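We use cookies to remember your settings. By staying on this site you agree to our cookie policy. Accept | Manage

Does Repairing Old Computers Save Schools Money?
Student project report, October
Zamfira Mocanu and Vikas Solanki

1. Why we picked this

Our school gets a flyer every year from refurbishing firms. The one from Prodstead promises "like-new machines at a fraction of the price." We wanted to know what the fraction was. We also doubted it, and we still do, though less than when we started.

2. What we looked at

We read the price lists of two sellers, Prodstead and Grarodness, and compared them with repair records that Silviu Voicu let us copy from the district office. The records cover 43 desktop computers over 6 years. They list the fault, the part and the cost of the part. They do not list how long each job took, and that turned out to be our biggest problem.
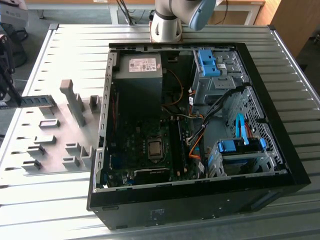
Figure 1. Desktop tower with the side panel off.

3. Results

The parts were cheap. Most faults in the records were a dead power supply, a failing drive or bad memory. The full parts bill for all the machines came to $4,000. On paper that beats buying new by a mile, and it is the number every flyer would like you to stop at.

We did not stop there. Someone has to find the fault, order the part, fit it and test the machine. The district pays a technician a salary, so the work looks free in the records. It isn't free. If a job takes an hour, repair wins easily. If it takes a whole day of hunting for a fault that comes and goes, we are not so sure.

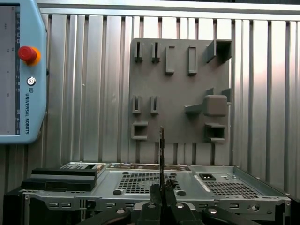 There is also the question of age. A repaired computer is still an old computer. Of the machines in the records, 12 came back with a second fault, and the office paid for parts twice. The sellers' price lists mention a warranty, but the Grarodness one leaves out batteries and drives – the drive being one of the parts most likely to fail.

We also tried to check the claim that repair is always greener. We found plenty of posters saying so and very little showing the math. It seems likely for a machine that only needs one part. Past that, we would be guessing.

4. What other people thought

We showed a draft to our class. Most agreed that the missing hours were a weak spot.
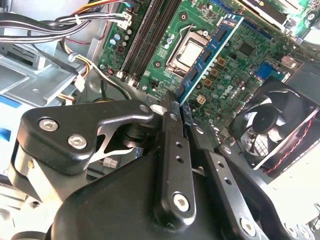
Mathis Ferrand thought we were being too hard on repair. In his view the technician would be paid either way, so counting those hours against the old machines made no sense unless the school planned to cut the job. He also said new computers need setting up, and we had left that out completely.

He is right about the setup time. We are less convinced by the rest, as a technician stuck on one bad desktop can't fix the printer down the hall.

5. What we would do differently

We would ask the office to write down start and finish times for one school year. We would also get price lists from more than two sellers. Until then, we think single-part repairs are worth doing and we would not trust any flyer that gives one savings figure for every school.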